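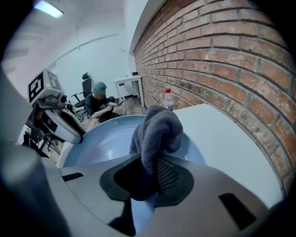 What is this story about? It is about a woman who goes back to Flirkdale to sell her uncle's clock shop, and about the one clock she could not sell.

Search stories Type here
Reading Room > Short Fiction > The Clock from Jesby

Fiorella Lombardi came on the morning bus with the key in her glove. The shop was colder than the street. Somebody had covered the clocks with newspaper, and under the paper one of them was still going.

"It is the one from Jesby," said Remo Melis from the door. He had worked there for 15 years and he still wiped his shoes two times before he entered. "Your uncle told me to wind it until you come."

"He died in December."

"Yes. So I wound it."

She took off the paper. The clock was small and ugly, with a painted ship, and it was ten minutes late. She remembered it from the kitchen, when she was a child and the soup was always too hot.

"Bortolotti will buy everything," she said. "He sends the van at noon."

"Noon by which clock?"

She laughed, and then she had to sit down on the stairs. Remo made coffee in the back room — she heard him open the wrong cupboard, then the right one. He did not hurry.

When the van came, the two men carried out the tall clocks first, wrapped in blankets like sick people. The driver read from his list and looked at the shelf.

"There is one more, with a ship."

"That one does not work well," said Fiorella. She put it inside her coat, where it ticked against her buttons, and asked Remo at what hour the bus was leaving.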